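Plandell Skywatch Kit - night sky camera and logbook set

By Denise Pickering

I put this kit together after years of getting emails that all said more or less the same thing: "I saw a light, it was odd, my phone got a smudge." I run a small sightings group and I've had a lot of smudges! The Plandell kit is what I now take out myself, and it's what I lend to new members before they spend any money of their own.

I'm not going to tell you what you'll see up there. Plenty of it is planes, satellites and lanterns from somebody's wedding. But every so often a report comes in that I can't match to anything, and those are the ones where I'd give my right arm for decent footage and a proper note of the time.

What you get

- Plandell wide-angle night camera, with a soft case
- Bodnár tripod, short version (it goes up to chest height on me, and I'm not tall)
- Zolska red torch, so you can write without ruining your eyes for the dark
- Compass card on a cord
- Hardback logbook with 53 report sheets, one to a page
- Two charging leads, one for the house and one for the car

The camera

It has one big button and a dial. Turn the dial to the moon sign, point it at the part of the sky you care about and press. It records in short clips and stamps each one with the time, so if something shows up at ten past two you can find it again without sitting through the whole night. The battery lasts me a long evening in summer and rather less in January, when I keep it inside my coat until I need it.

It weighs 700 grams with the battery in. You do notice that on a long walk, but it means the thing stays put in a breeze - my old one used to wobble, and a wobbling camera makes every star look like a visitor from elsewhere.

The logbook

Azra Atanasov designed the sheets and I think they're the best part of the kit. There's a half circle for the sky, with the horizon drawn in, and you mark where the light came from and where it went. Then there are boxes for colour, sound, cloud, and who else was with you. Please fill in the sound box even if there wasn't any. "Silent" is useful to me, and a blank isn't.

If two of you see the same thing, fill in a sheet each before you talk about it. I know that's hard! I've stood in a field with my hand over my mouth more than once.
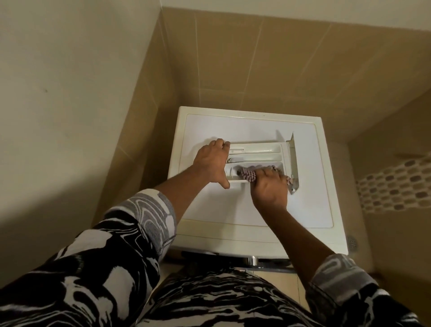
Setting up on your first night

1. Charge the camera fully and set its clock against the radio pips or your phone.

2. Get the tripod up while there's still daylight. The leg clips are stiff when new.

3. Line up the compass card with the front of the camera and write the direction at the top of your sheet.

4. Include a rooftop or a treetop at the bottom of the shot. A light against plain black sky gives you no idea of how it moved.

5. Leave it running and look with your own eyes. The camera sees a fair bit, but you can turn your head.

Does it work with other gear?

The tripod takes most small cameras. The Conard clamp fits the camera too, if you'd like to fix it to a fence or a balcony rail, but it's sold separately and you'll want the larger size. I wouldn't bother with the phone adaptor.

Odds and ends

The case keeps off a shower but it won't cope with a proper downpour. Spare logbooks can be bought alone. Ask for item 3975 when you order, or I'll send you the plain notebook by mistake (I've done it).

We now have over 43 kits out on loan or sold, and most of the changes in this version came from people using them. The new torch clip was someone's idea after theirs went down a cattle grid.

Details on this page last checked October 23, 2023. Orders go out twice a week, and if you've got a report to send in with yours, pop a copy of the sheet in the envelope and keep the original at home.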